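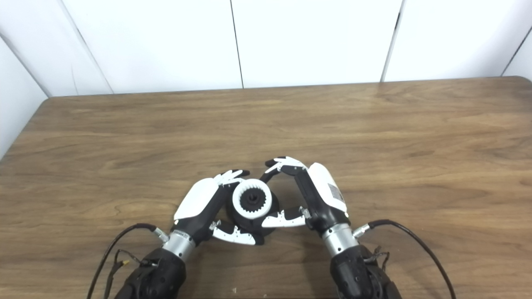

# Let us keep the small parts

Last May the coupling in my kitchen grinder went bad. I bought this grinder in Edamside 2 years before, and I used it almost every morning. The motor was still good. I could hear it turning, but the coffee beans stayed as they were. When I opened the bottom, I found a small plastic ring where the teeth had become round like old soap.

The seller told me that this ring is not sold alone. I could buy the complete lower part for 117 dollars, or a new grinder for less. He was polite, and he said it as if it was the weather.

I think we accept this too easily. A toothed ring is a modest thing. It sits between the motor and the work, and when something gets stuck, it is often the ring that suffers first. This can be good design. It is better that a cheap piece wears out than the motor. But then the cheap piece must be possible to buy, and it must be possible to reach it with a normal screwdriver. If one of these is missing, the good design serves only the shop.

People answer me that repair takes too much time. I did the work on my own table in one evening, and a good part of this evening I was looking for a screw under the stove. It is true that I was slow. I turned the part many times in my hands before I understood which side goes up, and I put it in wrong once. Still, I learned how my grinder is made, and now I am not afraid of it.

The ring I finally got from Saimi Partanen, who has a repair shop in Okivville. She keeps a list of the parts she has saved from broken machines, and when I visited her the list had 1,428 lines. Mine came from an old Lobo mixer and it fit after some filing. She wanted four dollars for it. I do not think that a town should depend on one patient woman with many drawers, but I am grateful that she has them.

What I would ask from the makers is not much. Print the part number on the part. Sell the pieces that are made to wear out, and keep selling them for ten years. Use screws, and leave the glue for shoes. I know that storage costs money – I worked in a warehouse in Tetbridge and I have seen the bills – but a small ring does not need a big shelf.

And from us, the buyers, I would ask one question in the shop before we pay: can I get the inside pieces later? I asked it when my sister wanted a blender. The young man behind the counter had to call somebody, and the call was long. My sister bought the other model, the heavier one with four screws under the foot.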